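4. Setting up loose goods on the Ditgate counter scale

Read this section after the scale has been unpacked and levelled (section 2) and the date, currency and shop name have been entered (section 3). It covers items sold by weight or by the piece, the tare for baskets and bags, label printing, and the link to the Losurlow till. Allow a full morning for a shop with a wide range of fruit and vegetables.

You will need the supervisor key, the 2,000 g test weight from the accessory box, one roll of Mösli labels, and your own price list.

4.1 Before you start

The scale must stand on a firm surface at least 700 mm wide, away from fans, open doors and chiller outlets. Check the bubble in the level again if the scale has been moved, even by a small amount. Switch on and leave it for 15 minutes with nothing on the pan.

1. Turn the supervisor key to the right. The display shows SUP.
2. Press ZERO. The display must read 0.000.
3. Place the test weight in the middle of the pan.
4. Wait for the steady light. The display must read 2.000 kg.
5. Take the weight off and check that the display goes back to 0.000.

If the reading in step 4 is wrong, stop and go to section 9. Do not trade with the scale until the fault has been put right.

CAUTION: Do not drop the test weight on the pan or press down on the pan by hand. Shock loads can damage the load cell and are not covered by the guarantee.

4.2 Entering items

Each item has a number, a name, a price, and a type. The type is W for goods sold by weight and P for goods sold by the piece. The memory holds 2,000 items, and numbers can be given in any order you like. Most shops keep fruit in one block and vegetables in another, with gaps left for new lines.

1. With the key in the SUP position, press MENU and choose ITEMS.
2. Choose NEW and type the item number.
3. Type the name. Up to 24 letters will fit on the label. Anything longer is cut short.
4. Choose W or P.
5. Type the price. For W items this is the price per kilogram. For P items it is the price of one.
6. Press SAVE. Two short beeps mean that the item has been stored. One long beep means that the number is already in use. 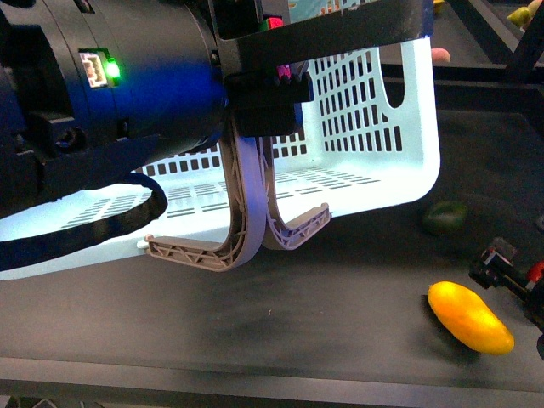 Items that change price often can be marked with a star in the same menu. Starred items are listed first under PRICES, so the morning changes can be made without scrolling through the whole memory. The star has no effect on the customer's label.

If you sell one kind of fruit both ways — single lemons and lemons by the kilo, for example — enter it twice under two numbers. The scale can't switch type in the middle of a sale.

Note: Deleting an item does not remove it from the day's report. It drops out when the day is closed.

4.3 Setting the preset keys

The 48 keys to the right of the display can each call up one item. Keep them for your best sellers and type the number for everything else.

1. Press MENU and choose KEYS.
2. Press the key you want to set. It blinks on the display plan.
3. Type the item number and press SAVE.
4. Press the key again to check that the right name comes up.

Paper inserts for the keys are supplied in the lid of the box. Slide the clear cover towards you to lift it off. Write with a soft pencil or a fine marker, let the ink dry, and put the cover back until it clicks on both sides.

When the season changes it is best to clear a whole row and set it afresh, then reprint the key plan from MENU, KEYS, PRINT. Keep the old plan. It saves a good deal of typing the following year.

4.4 Tare for baskets, bags and trays

Customers must not be charged for the weight of whatever holds the goods. The scale can take off a tare in two ways.

Fixed tare is stored with the item and is taken off every time. Use it where the same bag or punnet is always used.

1. Press MENU, choose ITEMS, and call up the item.
2. Go down to TARE.
3. Put the empty bag or punnet on the pan and press READ.
4. Press SAVE.

Live tare is taken at the counter, for one sale only. Use it when goods are weighed in something that varies.

1. Put the empty container on the pan.
2. Wait for the steady light and press T. The display returns to 0.000 and the NET lamp comes on.
3. Add the goods and press the item key.
4. Print the label, then take everything off. The tare clears itself.

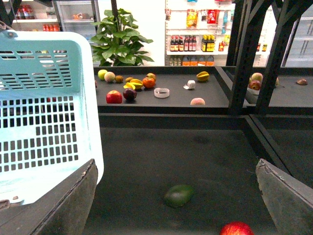

Can I weigh a container that is larger than the pan?

A larger container may be used as long as its base sits fully on the pan and no part of it touches the housing, the display post or the wall behind. If it overhangs, lift the goods out and weigh them in the flat scoop supplied with the scale.

The heaviest tare the scale will accept is 3 kg. Above this it shows T-HI and gives no net reading. Tare counts towards the full capacity of the scale, so a heavy crate leaves less room for goods.

CAUTION: Never use one fixed tare to cover several kinds of packaging. If your supplier changes the bag or punnet, read the tare again before the new stock goes out.

4.5 Labels

1. Open the side door by pressing the grey catch.
2. Push the Mösli roll on to the spindle with the loose end coming from underneath.
3. Feed the end between the two white rollers until it shows at the slot.
4. Close the door and press FEED. One blank label should come out cleanly.

If the print is faint, clean the print head with the swab provided. Let it dry for two minutes before closing the door. If the text creeps upwards from one label to the next, the wrong label length has been chosen. Go to MENU, LABEL, SIZE and pick the length printed inside the core of the roll.

The standard layout shows name, net weight, price per kilogram, total and bar code. You can add the country of origin, which is typed on the second page of each item. For P items the weight line is left off.

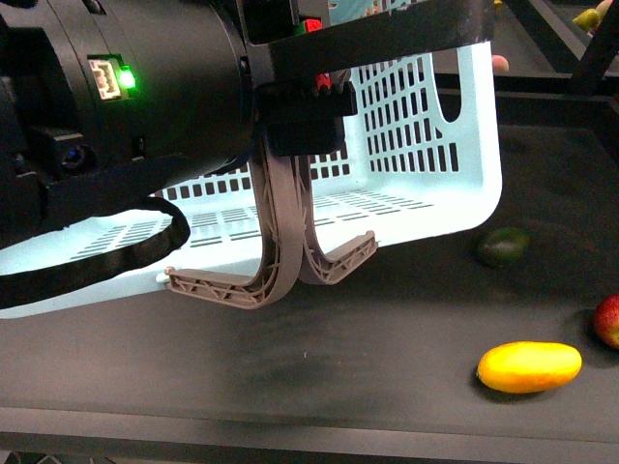 Spare rolls should be kept in their wrapping, in a cupboard or drawer out of direct sun. Heat darkens the paper — even a sunny windowsill in July will do it — and darkened labels can't be read at the till.

4.6 Linking to the Losurlow till

The link sends new items and prices from the scale to the till. It does not work in the other direction, so always make changes at the scale.

1. Switch off both units.
2. Connect the grey lead to the port marked LINK on the scale and to the port marked SCALE on the till.
3. Switch on the till first and wait for its start screen.
4. Switch on the scale. The LINK lamp blinks and then stays lit.
5. Press MENU, choose LINK, then SEND ALL. A full memory takes four minutes.
6. Print a label for any W item and scan it. Name and total must match on both displays.

Code 634 on the scale display means that the till has refused an item, nearly always on account of a name containing a symbol it doesn't know. Note the item number shown after the code, take out accents and brackets from the name, and send again. Items already accepted are not sent twice.

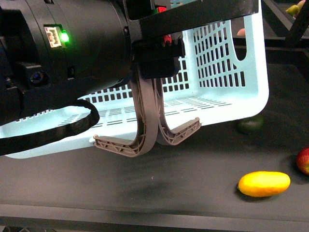
Once the first transfer has gone through, set the daily one. Choose LINK, then TIMER, and type a time when both units are switched on and no one is serving. 7.15 a.m. suits most shops. If either unit is off at that time the transfer is skipped, and the LINK lamp blinks until SEND ALL has been done by hand.

4.7 Saving your settings

1. Put the memory card in the slot under the display, label side up.
2. Press MENU, choose CARD, then COPY OUT.
3. Wait for DONE before taking out the card.
4. Turn the key back to the left and remove it.

Make a copy after every large change and at least once a month. The card holds items, preset keys, tares and label layout. It does not hold sales figures, which are printed or sent as described in section 6.

Shops fitted out from the Emville depot can have their price list loaded before delivery. Send the list to Liis Liepiņa at the depot, using the blank form at the back of this manual, with item numbers in the first column and prices in the last. Tares still have to be read at your own counter, as set out in 4.4.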